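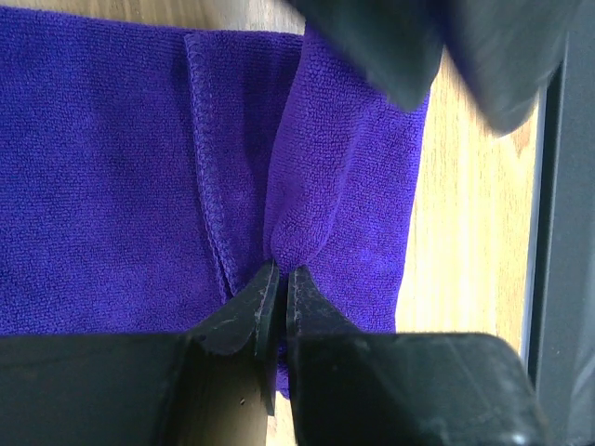
The best seat on the Hameldale line is on the left going up, about halfway down the second car, and I would like a lot more people to fight me for it.

I took the slow train again on a Saturday in March. It leaves at 7:40 in the morning and takes 94 minutes to reach Flunum, a trip you can drive in less than an hour if the trucks are kind to you. Everyone I told about it asked the same question. Why would you pay to get there later? I've been turning that over since, and I think it's a strange thing to ask a person on vacation. What were we all going to do with the extra half hour? Stand in a parking lot, in my experience!

There are 4 stops you might have heard of and a whole string you haven't. At Halvorsen the train waits for the one coming down, because there's only a single track above it, and people get off and stretch on the platform. The conductor lets you. A man in a ski hat bought a coffee from the kiosk window, drank it, and bought another one before we left. I got talking to a retired teacher named Embla Solberg, who was going up to see her sister and had a bag of cinnamon rolls on her lap that she was guarding (not very well, I'm happy to report). She told me where the river used to run before they moved it, and which farm had the good cider. You don't get that from a rental car. You get a podcast.

I know the case against it. The slow train doesn't run often, and the last one down leaves Flunum before dinner. If you miss it you're sleeping there. The heating has two settings, off and bakery. And yes, the regional office keeps talking about cutting the winter service, or replacing it with a bus, which would follow the highway and miss every single thing worth seeing. I've ridden that kind of bus. You look at the back of a seat and then a noise barrier and then you're there.

What gets me is how the line is sold, when anyone bothers to sell it at all. The visitor leaflet gives it two sentences under "Getting Here," between parking and the airport shuttle. Getting here! The climb out of Halvorsen, with the valley dropping away and the wheels complaining on every curve, is the finest stretch of travel I've had in years, and it's filed next to the price of a parking permit. The village museum in Plostent gets a full page, and I like the museum, but it has one room.

So my modest proposal is to treat the train as the outing. Print a little strip map that tells you which side to sit on and when to look up. Let people break the trip on one ticket – right now you pay again if you hop off at Plostent for lunch, so hardly anyone does, and the café there is closed half the week as a result. Put the bikes back in the end car. Ylva Sæther, who runs the guesthouse by Flunum station and gave me the room with the sloping ceiling, says her guests who come by rail stay a night longer than the ones who drive. She'd like a later train down as well, and more than that she'd like somebody to ask her.

I walked up past the water tower before breakfast the next day and watched the first train come in, two cars, lights still on, five or six people climbing down with backpacks and one with a dog. Everybody stood there a minute on the platform looking around. Then they all went into the bakery, and so did I, and we were still in there when it started back down the hill. I'm going again when the snow's off the top, and next time I'm getting off at Plostent even if I have to pay twice.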